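Counter Space: How Much Kitchen Fits on One White Top

A worktop fails slowly. Items come out for one meal, stay for the next, and the clear area shrinks until the cook is chopping on the edge of the sink. At Alcombe we spent September on small-kitchen layouts, and the first thing we measured was what stays out.

Our test run of counter is 700 millimeters deep. The toaster oven has the largest fixed footprint. It also needs clearance at the door, so the working area in front of the glass is lost even when the oven is off.
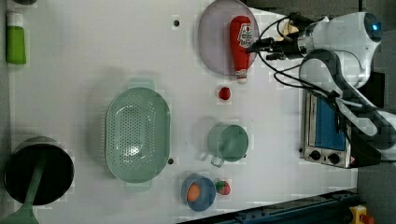

Colander, plate, measuring cup and bowl share the top with the toaster oven. The ketchup lies on the plate.

Oval colanders are awkward. The basket itself nests well enough, but a handle at each end adds length without adding capacity. Dutham's catalog lists its oval model by basket length only, 293 millimeters, and the buyer finds out the rest at the cupboard door. Measure handle to handle. Set the long axis front to back and the colander takes up less of the counter's width.

Plates are the second problem. An empty plate is treated as a tray, and within a day it holds a bottle.
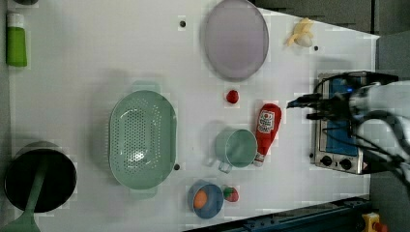 Bowls behave better. A small one keeps an egg from rolling and can be moved with one hand. Pots should go at the end of the run, with the spatula stored elsewhere: laid in or across the pot, it reaches past the rim and gets caught by a sleeve.

We compared 2 storage rails for the utensils. The Rikidik clips on and shifts under load. The Ñahui screws in and stays level, but its hooks are too narrow for a thick handle. Either one returns the space above the pot to use.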